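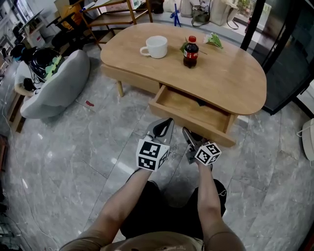 Drustum Floor Care – Frequently Asked Questions

Which floors can be treated with Drustum?
Polished marble, limestone and travertine. It is not intended for granite, quartz composite or unglazed terracotta.

How much do I need?
One 566 ml bottle covers around 200 square feet in a single coat. Honed stone absorbs more.

How long before I can walk on the floor?
Allow 7 hours. Rugs and furniture go back the next day. Lift table legs into place – do not drag them.

Will it remove etch marks?
No. Etching is damage to the stone surface and has to be repolished. Drustum slows staining from oil, coffee and soft drinks. It does not prevent acid damage.

Can I use vinegar to clean a treated floor?
No. Use a pH-neutral cleaner such as Nomado, diluted as stated on the label.

What changed in March?
The cap and the label. The formula is the same, and old and new bottles can be used on the same floor.

Where do you ship from?
Orders ship from the Bredulow warehouse. Item 482 (refill pack) ships separately.

Can I return an opened bottle?
Only if the seal was faulty on delivery. Keep the bottle and contact us with the batch code.

Last updated April 8, 2023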